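Subject: Re: [alcombe-works] Sturmont Road, curb returns and storm drain

On the curb returns first. The revised sheets move the ramp at the Gokthorpe Lane corner 2 feet east so the landing clears the existing utility pole. The pole stays. The cross slope on the new landing comes out within limits, and no change is needed to the crosswalk striping.

> Ewurabena Akolgo wrote:
>
> Can someone confirm which drain layout we are building to? The sheets I printed in March show a 15-inch pipe the whole way down the south side. The bid tab has two sizes. Also, is the sidewalk still going to be closed on both sides at once between the church and the hardware store? The store has asked twice.

Build to the two-size layout. The run is 456 feet from the inlet at Gokthorpe Lane to the tie-in manhole. The upper part is 15-inch, the lower part is 18-inch, and the change is made at the third manhole, with crowns matched. The March sheets predate the survey of the old clay line and should be thrown out. If your set has no revision block in the lower right corner, it is the old one.

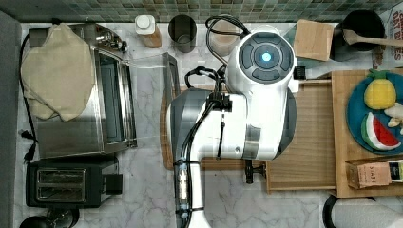
*Robot arm over the marble-patterned counter.*

Sidewalk closures: one side at a time. Alhassan has the concrete work and has agreed to finish the north side, including cure time and backfill behind the walk, before breaking out any of the south side. The pedestrian detour signs go at the two marked crossings only – not at midblock, where there is no ramp to send people to.

The hardware store keeps its driveway. It will be poured in two halves, with a plate over the open half after hours. The church lot has a second way out on the alley and can do without the front apron while the concrete cures. I have written to both.

Parking on the north side will be posted for the length of the pour plus cure. The signs need to be up 40 hours ahead under the terms of the permit, so the crew needs to give us the pour date earlier than it did on the last block.

Streetlights are a separate matter. The conduit goes in with the sidewalk, but the poles are on a later delivery. Bases will be capped and coned until then. Spacing is 60 feet except at the bus stop, where one base shifts to stay out of the boarding area.
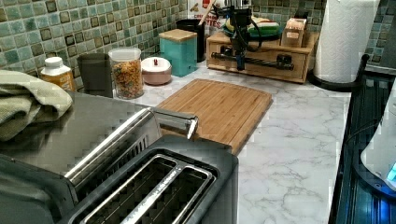 Esi Essien adds that the bus stop base is still drawn in the wrong place on the electrical sheet. The civil sheet has it right, and she wants the crew to work from the civil sheet until the other one is reissued. She also asks that the conduit stub be located and tied to the back of curb before the walk is poured over it – on the last block two stubs had to be found with a probe.

Agreed on both. I will mark up the electrical sheet and send it to this list before the end of April. Please reply with any other conflicts between the two sets so they can go in the same revision.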